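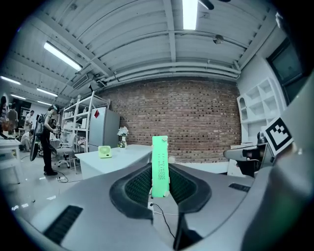 Can a machine do my chores yet? Your questions, my answers

I'm Graciela Navarrete and I write the Drovov home tech newsletter. You folks send me a lot of robot mail (keep it coming!), so I've put the usual ones in one place.

So can it fold my laundry?
Towels, yes, slowly. Fitted sheets, no way. I watched one wrestle a pillowcase in December and I was rooting for it so hard.

What about small, fiddly stuff, like picking up a card or plugging in a cord?
Getting better fast! Thin, flat things are still tough, and a cable that flops around is worse. My friend Yu-na Ha trained an arm on 3000 tries at one plug, then moved the outlet and had to start over.

Are shops any further along?
Yes, if the job never changes. Jenton has an arm that packs 200 boxes a shift, all the same size. Hand it a bent one and somebody has to walk over.

Should I save up for one?
I'd wait. Get a good robot vacuum and spend the rest on a dishwasher.

Will you test one at home?
I'm on the list for the Praretti. They've got 69 people ahead of me, so ask again later!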